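Buying for a two-arm bench: notes for week 7

Last time we stopped at the quote from Handow, and I promised we'd go through what the quote leaves out. So get your own spreadsheet open and let's start with the fingers, my favorite line (and the one everybody forgets!).
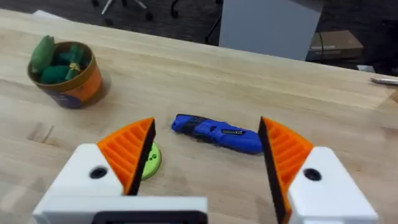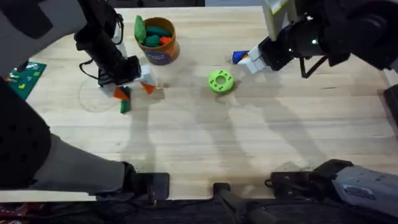 Orange on the fingers in both, and those are the parts I'd budget as things you buy again and again. I put 20 spare sets in the first-year plan - yes, 20 - at a total of $886, and I'd do it again. Irina Ursu thinks that's too many, and she told me she would order half, wait until September and put the difference into a second wrist camera. Fair enough! Try it both ways in your sheet and see which one you'd rather defend.

Next, cables and clamps. Bråten charges $73 for shipping however small the box is, so please don't order one clamp at a time like I did. Gernard ships free but it's slow.

For next class, bring a one-page budget with arms, cameras, spares and table on separate lines. Leave the software line blank, we'll fill it in together.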